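Workshop tips: when a gripper lets go of a panel

Updated 14 October 2024

We had a board slip out of a Trenari gripper in the workshop. No injuries, one chipped corner and a dent in the floor paint. The fault came down to dust on the pads and a grip force set too low after a reset. A few habits have changed as a result.

Wipe the finger pads before every session. Use a damp cloth, then a dry one. Solvent hardens the rubber.

Check the force setting after any restart. Ours had dropped back to the factory value of 200, and the job sheet called for 736. Write the figure on masking tape and stick it near the charger.

Do a short test lift. Take the panel up a few centimetres, hold it and give it a light push from the side. If it creeps, put it down and start again.

Don't trust the indicator light for grip. On our unit green means powered and connected. It stays green with a board sliding out.

Tie back long hair, take off bracelets and roll up loose sleeves before you work near the fingers. The same goes for hand-held grippers.
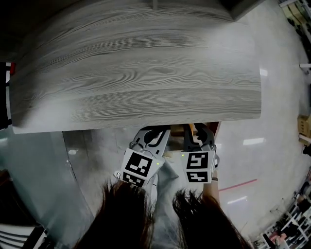

Keep your feet out from under the lower edge, even for a quick lift. Steel caps help with a square drop but won't do much for your shins.

If a panel does go, let it fall. Step back, hit the stop, and look at the pads before you touch any settings. Note the colour and finish of the board in the log too, as our smoother ones slip sooner. Spare pads are in the Promport drawer, bottom left.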